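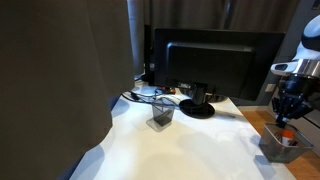 Wanda Escobedo
Columnist and reluctant tidier, Siroldale

I have been thinking about the backs of things. Monitors, mostly. We spend months choosing how a desk will look from the chair, and then it goes in the middle of a room, or across from a sofa, and everyone else in the house gets the other side: black plastic, a stand, and a heap of wires that looks like something pulled out of a drain.

I've come round to the view that cables are the only bit of desk tidying worth getting cross about. The rest of it, the pen pots and the trays and the little dishes, is decoration, and I say that as a woman who owns a great many little dishes. You can have a lovely big white desk with hardly a thing on it, a cup and a wire basket and a couple of screens, and if there's a tangle lying across the back then the tangle is what you look at. White makes it worse, of course. Every black lead shows up like a hair on a plate.

My friend Mareike Lindemann disagrees with me completely, and we have been arguing about it since May. She thinks cables are honest. A desk is for working at, she says, and work has wires, and if you spend your Saturday mornings (or whenever it is people do these things) threading them through plastic tubing you have misunderstood what a desk is. She also points out that the minute you've strapped everything down you need to move a screen, and then it's out with the scissors. She's right about that! I have cut through 5 cable ties in one evening to free a single charger, and it was the wrong charger.

So I'm not arguing for cable ties. I'm arguing for shorter cables, and fewer of them, and for pulling out the ones that don't go anywhere. Go and look behind your own screen. I did mine last month and found two leads plugged into the wall at one end and into nothing whatsoever at the other. One belonged to a printer I gave to my nephew. I'd been dusting round it for years.

The shops won't help you much. I went into Albers for a bit of that soft sleeve you wrap round wires and came out with a tray, a clip set and a box with a lid, none of which I'd heard of when I went in. The Plirnis catalogue has 176 products under "desk organisation" (I checked, it was raining) and the great majority are for holding pens. Who has this many pens? I have one that works and a pencil I'm fond of.

Where Mareike and I do agree is on baskets. I love an open wire basket on a desk, the mesh sort, down at one end where your hand falls on it. You can see what's in there, so it never turns into a drawer. A drawer is where things go to be bought again. I've owned more glue sticks than any adult without small children should, all because each one went into a drawer and stayed there until the cap had welded itself on. In a mesh basket you spot the orange lid from the doorway and that's that.

Mind you, it has to be a small basket. Give me a large one and I'll have it full by teatime, and then you're back to rummaging. Mareike has a great deep thing from Tidley that she calls her in-tray, and I once found a banana in it.

Cups I'm softer on than I used to be. My mother wouldn't have one anywhere near a desk, and I kept that up for years, marching back and forth to the kitchen. Now I have a little plastic one that lives by the screen and I don't apologise for it. It holds drawing pins when it isn't holding squash. I do rinse it in between.

And do consider a curtain. People spend over 40 pounds on a box to hide an extension lead when a good dark curtain, hung full and let down past the edge of the desk, will swallow a whole corner of the room and everything in it. Mine's the colour of wet bark and came from a church sale. It does eat the light a bit on that side, so I've moved my chair along. The wires at the back are still there, I'll admit. Mareike came round, lifted one up between finger and thumb and asked me what it was for, and I'm still trying to find out.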